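Search the forum... Go
2 min read

Airing cupboard smells musty, any ideas?

flollham_jen
Moved in Feburary, every towel out of that cupboard smells like an old tent. Door shut all the time. Help

Pawlak50
Leave the door open. Done.

Gráinne Ó Ceallaigh
Not done! Open door lets the bathroom steam in. Slatted shelves, that's what you want - mine were solid board, took them out, much better

Pawlak50
Never had steam in mine. Depends on the house surely

flollham_jen
Shelves are slatted already. Tank's lagged so hardly any warmth gets out. Heap of washing waiting to go back in 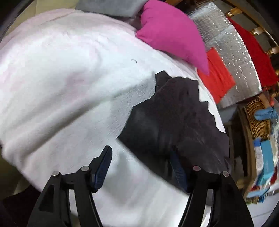

Do I need to wash the lot again before it goes back?
Only what smells. Air the rest on the line for a day.

palla_mum
Disagree, wash all of it. Smell spreads. White vinegar in the drawer, no softner

Gráinne Ó Ceallaigh
Vinegar wrecks the seals, mine went after 4 years

palla_mum
Four years of vinegar or four years of washing?

3 comments from readers

Tod: check the back wall for damp first
Mags: softener is the culprit imo
jultel: same problem, following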